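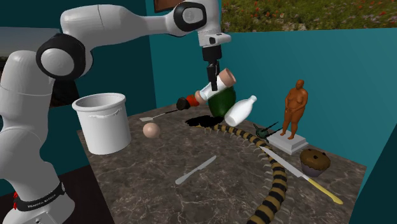
Greltutell support came back with a question first: had I checked whether the props were spawning inside each other before blaming the arm? Fair! I hadn't, so I opened the log. It threw 1,459 overlap warnings before the gripper even closed (oops).

6/7/20: raised the spawn height and reran it. Up to 2,741 now, so I'm going the wrong way. Next I'll drop the vial and the milk bottle one at a time and let each settle for 2,000 steps. Ticket stays open.

2 min read

Comments (2)

Same thing on my Jiron build. Check your collision margins.

Did you try it without the centipede?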